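January 2018

Every December somebody at work asks me when a robot will be doing the stocking, and every year I say not yet. I fix conveyors for Dodenley, so I'm supposed to know.

Conveyors are easy. The carton is always the same size and it always comes from the left. Our line at Wustari moves 920 cartons an hour and hasn't had a proper jam in weeks. Shop work is another matter. A basket of groceries has bags that slump, packets with shiny wrapping and things lying across each other at odd angles.
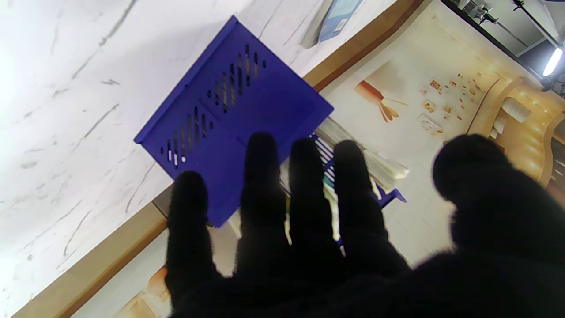

Hands have come a long way, I'll give them that. Five years ago most of what I saw was a suction cup or a two-finger pinch. Fingers are better for handles and rims, but they need a lot more looking after, and a glove wears through at the tips first.

Then there's the cost. Idura quoted us $3,000 a month to lease one arm – no hand, no install. A casual on the evening shift can face up an aisle, mop a spill and tell a customer where the flour is.

At home I'd settle for something that unpacks the groceries and puts the milk away. My guess is 2 more years for the shop floor, on simple jobs, and longer for my kitchen.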